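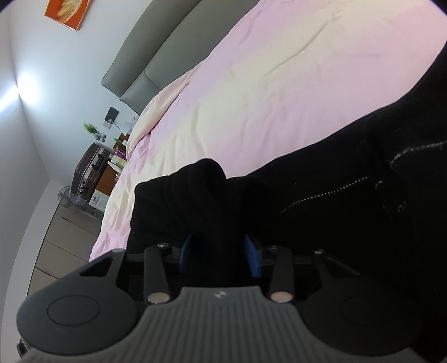 Black socks, black clothes, and what 42 extra demos got me

2021-02-13

So I finally have a result on the laundry policy, and it's a weird one! Quick catch-up if you're new: I've been teaching a small model (I call it Tinden) to pick up clothes, using demos I do by hand with a gripper that has a camera on it. No arm involved in the collecting part, just me wandering through bedrooms picking stuff up.

My first set was 500 grabs, and I was pretty proud of it. Then I tested on dark clothes and it fell apart. A black sock on a pale duvet was fine. Put the same sock right up against a big black garment and the model went for the seam on the garment, or for nothing at all — it just closed on air and looked pleased with itself.

My guess back in November was that I needed a better camera. I even had one in my cart. But first I tried the cheap thing, 42 new demos, all black on black, and every one of them grabbing the sock by the cuff. The ribbing gives you a bit of texture even when everything else is one dark blob, so I wanted the blue pads to close there every time.

I retrained overnight and ran 200 tries in the Palville apartment, with bedding the model hadn't seen. Misses on dark pairs dropped by half. Light clothes stayed the same, which I was nervous about, and the camera is out of my cart now.

Two things still bug me. It sometimes takes the cuff plus a pinch of whatever is underneath, and I don't have a good way to score that yet (I've been calling it a half success, which feels like cheating). And 200 tries in one apartment is still one apartment.

Next I want to swap the order of training, old set first and dark set last, and see if the gain holds up. I'll post the numbers when I have them.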